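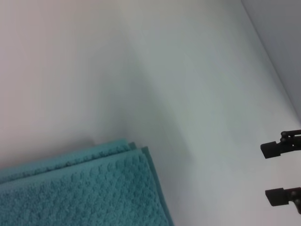 Bakalis brings the broom, and the noise, to Lolonau

September 15, 2024

Markos Bakalis has been off the ice for less than ten minutes when he starts talking about sweeping, and he's still talking about it when the rink lights go down to half. He skipped his own team for 11 seasons. Now he coaches at the Lolonau Curling Club, where the new season opens with a field bigger than the club has ever had, and where he has spent most of August on his knees with a tape measure, checking the lines in the houses.

"I love this part," he says. "Fresh ice, nobody has lost a game, everybody thinks their draw weight is going to be perfect. Mine included, and I'm not even playing!"

Bakalis came to curling late by the standards of the people he beat. He was 20, living in Rallach, and went along to an open evening with a friend who had a spare pair of grippers. He fell twice. His first stone stopped well short of the hog line, and he remembers being furious about it all the way home.

"I'd played soccer, I'd played a bit of hockey, I figured I'd be fine," he says. "Then this older woman on the next sheet slides out with no effort at all and puts a stone right on the button. And then she did it again. I thought, okay, I need to know how she's doing that. I signed up before I left the building."

That woman became his first coach, and he still uses her drills. The one his players complain about most has no stones in it at all. They slide from the hack to the near hog line, over and over, with their hands held out to the sides, until they can do it without wobbling. Juniors do it, the league players do it, and the competitive rink that travels under the Wongsuwan name does it too.

"They groan," he says happily. "Then in February they're making a double in the eighth end with everybody watching, and their slide is dead flat. I'm up behind the glass going crazy. I'm terrible to sit next to, ask anyone."

The Wongsuwan team is the reason a lot of people in town have started paying attention. Last winter they went into the Prurar Bonspiel as the second-lowest seed and came out of the round robin with a place in the semifinals, where they lost 6-5 on a measure. The final stone was so close that the official went around the house twice before making the call. Bakalis was standing on the walkway with his hat pulled down over his eyes.

"I couldn't look," he says. "I knew from the sound in the building. We had a bus load of people there and they all went quiet at once. But you know what? The kids shook hands, they helped push the rocks back, and by dinner they were going through the sixth end with salt shakers on the table. That's when I knew we had something."

The sixth end still bothers him. His team had the hammer and a chance to blank, and chose to draw for one instead, giving up last rock with two ends to play. He says the decision was his as much as theirs, made during a timeout that he would like to have back.

"I talked too much," he says. "A timeout is short. You get maybe one thought across, and I tried to get across four. So this summer I practiced. I mean it – I stood in my kitchen and practiced saying one thing."

Sweeping gets most of his attention this year. He has moved the front end through a new conditioning program, built with help from a rowing coach at the local college, and he has started charting every sweep call in practice games. The sheet he uses has a column for when the skip called, a column for when the brooms came down, and a column for where the stone ended up. Over the summer camp he filled in 1,092 lines of it.

"That's a lot of pencil," he admits. "But I can show a player that she's late on draws and early on takeouts, and she doesn't have to take my word for it. She reads it herself and goes, oh. I love that 'oh.' It's the best sound in coaching." 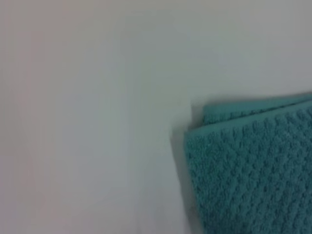
The brooms themselves he is picky about to the point of comedy. Pads get changed before every competitive game, handles get wiped down, and anyone who walks across the parking lot in curling shoes hears about it for a week. Grit on the ice can ruin a shot that was thrown perfectly, and he has seen a stone pick on a single hair in an extra end. He wants every player to carry a towel in the bag, and he wants it used on the shoes as well as the pads. Two of his leads now race each other to see who can get a slider clean first.

He is just as lively on the subject of the league players, who make up most of the membership and will never see a national event. Registration closed with 115 names on the list, and the early draw is full for the first time since the club added its fourth sheet. Bakalis has offered to run a free clinic before the first night of play, mostly on delivery and on how to call a line without shouting yourself hoarse.

"Some of them have been curling longer than I've been alive," he says. "They don't need me to tell them how to throw. But there was a man last year, he'd been fighting the same out-turn forever, and we moved his thumb. That was all. He threw up to a dozen in a row after that and he wouldn't go home. We had to lock up around him!"

Asked what would make this a good season, he takes longer to answer than he has all evening. A trip back to Prurar, certainly, and a better finish there. He'd like a junior girls' team with its own coach, and he thinks he has found the coach. He would like the club to host a playdown within a few years, once the new compressor has a couple of winters behind it.

"And I want the Wednesday people and the competitive people to know each other's names," he begins, then laughs and corrects himself, as the league schedule has changed and he hasn't learned it yet. "The league people. Whatever night they're on. I want them all in the same room after, telling lies about their shots."

The Wongsuwan rink plays its first games of the fall at home against two teams from Rallach, including the club where Bakalis fell over on his first night. Admission is free, and there will be soup.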